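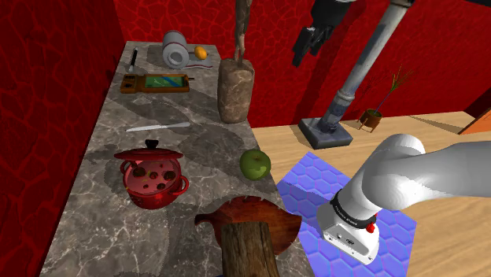 Does giving each student a tablet in the anatomy lab improve what they remember? Our data give little reason to think so, at least once the first few weeks have passed.

4.2 Retention after the first term

Earlier reports on the Branda tablets relied on surveys filled in on the last day of teaching, when students tend to be generous. We tested recall instead. Of the 230 students enrolled at Illora, 91 sat the delayed test in April. Their mean score was 70 per cent, and the group taught with printed atlases did no worse. The gap claimed by Cieślak (13 points in favour of tablets) did not appear in any of our subgroups. 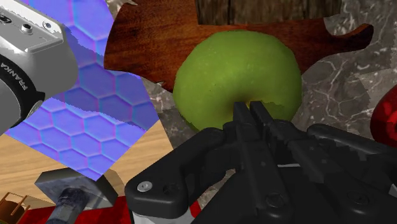
Figure 3. Simulated view of a green apple and the tips of a black gripper.

We are also wary of the usage logs. Utoteck records a session as active whenever the screen is lit, so a tablet left on a bench counts as study. Time on task, the measure most often quoted in support of these schemes, may mean very little. Students who chose to come back for the delayed test were probably the keener ones in both groups, and we could not correct for this.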